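Nettoyage des machines dans une petite salle : quel produit, quel chiffon ?

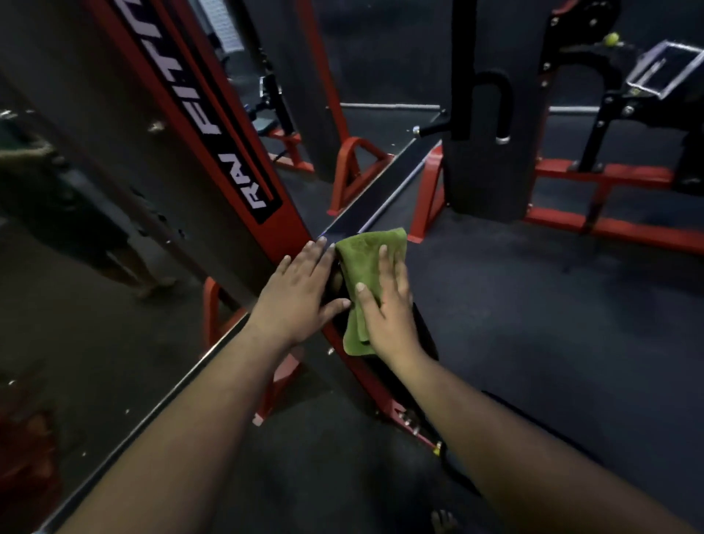

Bonjour à tous. J'ai repris en novembre l'entretien d'une petite salle de sport, 14 machines et un coin poids libres. L'ancien prestataire passait le même dégraissant partout, sol compris, et j'ai récupéré des montants ternes avec des auréoles blanches. Depuis, je fais les parties basses à la main, à la serviette éponge pliée, un côté pour laver et l'autre pour essuyer. Sur les montants rouges ça se passe bien. Mon souci, ce sont les longues poutres sombres avec un liseré chromé sur le bord : tout se voit dessus, les traces de doigts comme les coulures. J'utilise le Helari dilué, 6 ml par litre. Est-ce que vous faites le chrome à part ?
mathurin_b

Réponse de Puslow
Oui, toujours à part. Le chrome en dernier, avec une microfibre sèche et rien d'autre. L'éponge laisse des peluches qui se coincent contre les boulons, surtout près des pieds. Je la garderais pour les housses.

Réponse de nuwan.uddin
Pas d'accord pour l'éponge. Une serviette usée qui a fait trente lavages ne peluche plus. Elle boit mieux que la microfibre et on sent la saleté sous les doigts. Je m'en sers depuis 8 ans sur des bâtis peints et je n'ai jamais rayé quoi que ce soit. En revanche, pas d'assouplissant au lavage, sinon elle étale le gras.

Réponse de Puslow
Une serviette usée, admettons. Mais la plupart des gens prennent ce qui traîne dans le vestiaire. Et sur du noir la moindre peluche se voit de loin.

Réponse de Britta Kettler
Les auréoles blanches, c'est du calcaire ou du produit mal rincé. Avant de changer de chiffon, essaie à l'eau déminéralisée sur 20 cm. Si la trace part, tu gardes ton produit et tu changes l'eau. Si elle reste, il faut un rinçage complet, deux passages, et essuyer tout de suite. Ne pulvérise pas sur la machine mais sur le tissu : le liquide descend dans les fixations et ça finit par piquer.

Réponse de mathurin_b
Merci. Je pulvérisais directement, j'arrête. L'eau est très dure chez nous, donc l'hypothèse du calcaire me paraît bonne. Pour les serviettes, j'en ai un lot vert olive qui a déjà bien vécu, je vais les garder pour ça uniquement.

Réponse de garage_lud
Et les miroirs, tu les fais avant ou après ? Chez moi le bas des glaces prend tout quand on frotte les pieds des appareils à côté.

Réponse de mathurin_b
Après. Machines, puis miroirs, puis sol.

Réponse de nuwan.uddin
Pareil. Sauf que je passe l'aspirateur au tout début, sinon la poussière sous les pieds se transforme en pâte dès qu'elle prend l'eau.

Réponse de Schwerdtfeger
Quelqu'un a essayé le Trando en mousse ? Mon fournisseur me le pousse pour les cadres.

Réponse de Britta Kettler
Testé. Correct sur la peinture, trop gras sur le chrome, il faut repasser derrière. Je ne le rachèterai pas.

Réponse de mathurin_b
30/03/2025. Retour après essai : les auréoles partent à l'eau déminéralisée, en insistant un peu dans les angles. J'ai fait six machines, il me reste les autres. Pour le chrome j'ai pris la microfibre sèche de Puslow, et la serviette pour tout le reste.

Réponse de Puslow
Pense à resserrer les boulons des pieds pendant que tu es par terre.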